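Werkstattbuch, Januar, abends

Heute also endlich der erste richtige Durchgang mit den Abzügen für Skutport, und weil ich beim letzten Mal viel zu wenig notiert habe und wir dann alle gemeinsam gerätselt haben, welcher Streifen zu welcher Belichtung gehörte, schreibe ich diesmal lieber zu viel auf als zu wenig. Wer es eilig hat, liest den letzten Absatz.

Das Kumer-Papier ist da. Es fühlt sich wunderbar an, etwas rauer als die alte Lieferung, und es hat diesen warmen Ton, den wir uns für die Hafenbilder gewünscht haben. Leider saugt es auch deutlich mehr. Die Eisenlösung war beim ersten Bogen weg, bevor ich mit dem Pinsel überhaupt am unteren Rand ankam, und man sieht im fertigen Blau jetzt einen hübschen, aber völlig unbrauchbaren Verlauf. Beim zweiten Bogen habe ich das Papier vorher leicht angefeuchtet und bin quer statt längs gegangen, das war schon viel freundlicher. Der breite Pinsel mit den weichen Haaren bleibt für Kumer reserviert, bitte nicht mehr für den Leim nehmen!

Belichtung: mit dem Teststreifen angefangen, in Schritten zu 5 Minuten. Bis zum vierten Feld passiert in den Schatten wenig, danach geht es schnell. Für das Negativ mit der Mole und den Booten bin ich am Ende bei 47 Minuten gelandet, was mir erst unverschämt lang vorkam, aber die Wolken haben zum ersten Mal Zeichnung und der Rumpf vorne bleibt trotzdem offen. Für die dünneren Negative wird das zu viel sein.

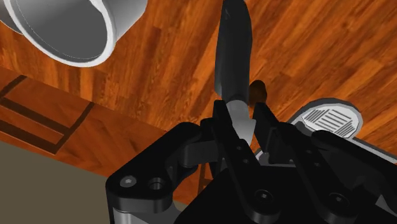 Eine Sache noch zu den Negativen selbst, ehe ich es vergesse. Die Folien aus der Serie Đàm sind dichter gedruckt als die übrigen, ich nehme an, da war noch die alte Kurve eingestellt. Das Negativ Nr. 1412 – das mit der Treppe und der Wäsche über der Gasse – kam gleich zweimal flau heraus, obwohl ich beim zweiten Versuch 60 Minuten belichtet habe. Ich würde es neu ausdrucken, mit der Kurve, die wir für die Hafenbilder gemacht haben, und erst danach wieder am Papier drehen. Zwei Dinge auf einmal zu ändern, hat uns im Herbst schon eine ganze Packung gekostet, und die Packung war nicht billig.

Gewässert habe ich in der großen Schale, Wasser dreimal gewechselt, beim letzten Bad ein Spritzer Essig. Das Gelb geht bei Kumer zäh aus den Fasern. Beim Herausnehmen bitte mit beiden Händen an der langen Kante greifen, nass ist es empfindlicher, als es trocken tut. Eine Ecke habe ich mir so ruiniert, schade drum, denn gerade dieser Abzug war der mit den schönsten Mitteltönen. Er hängt jetzt über dem Waschbecken und darf da von mir aus noch eine Weile hängen bleiben, zum Vergleichen taugt er allemal.

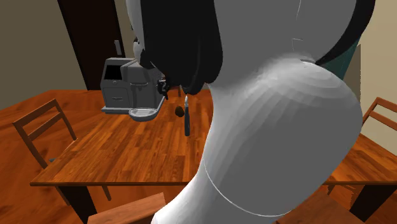

Weißer Roboterarm, daneben schwarze Bauteile

Zum Aufziehen. Für die Hängung in Skutport stehen ja immer noch beide Möglichkeiten im Raum, freischwebend an Klammern oder auf Karton. Ich war lange für die Klammern, vor allem weil die Bögen sich ein wenig wellen dürfen und das zu den Wasserbildern so gut passt. Nach heute neige ich eher zum Karton. Der Raum dort ist feucht, die Tür steht zur Hafenseite oft offen, und die Probestücke vom Dezember haben sich schon bei uns in der trockenen Werkstatt an den Ecken eingerollt wie Herbstlaub.

Mit dem Pesider habe ich zwei Reststücke geklebt, eines dünn, eines satt. Das dünne hält an den Rändern nicht, das satte schlägt durch und macht das Weiß speckig. Vielleicht liegt das Richtige dazwischen, vielleicht war er auch nur zu kalt, der Eimer stand über Nacht an der Außenwand. Ich habe ihn nach innen geholt und versuche es noch einmal, bevor wir etwas anderes bestellen. Beide Proben liegen beschwert unter der Glasplatte, bitte bis morgen Mittag nicht anheben, auch wenn es in den Fingern juckt (mir juckt es sehr).

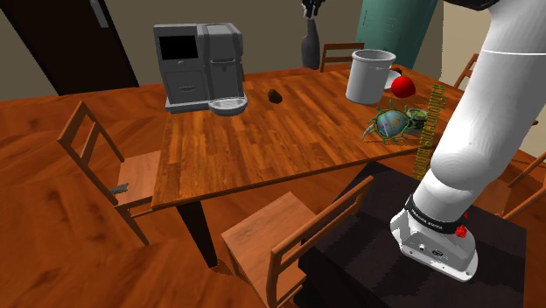
Holztisch mit Roboterarm, hinten eine dunkelgraue Flasche

Kurz zusammengefasst, für alle, die nach mir drankommen: Kumer vorfeuchten, quer streichen, im Dunkeln ganz durchtrocknen lassen. Hafennegative 47 Minuten. 1412 neu ausdrucken und vorher nicht mehr anfassen. Pesider bei Zimmertemperatur noch einmal probieren, mittlere Menge. Offen ist die Reihenfolge der Wand, da würde ich gern mit den dunklen Bildern beginnen und die Serie Đàm ans Fenster legen, wo nachmittags das Licht seitlich kommt – wobei ich nicht weiß, ob wir dort dann einen Vorhang brauchen. Essig ist fast alle. Teststreifen sind hinten beschriftet, mit Bleistift, in der flachen Mappe.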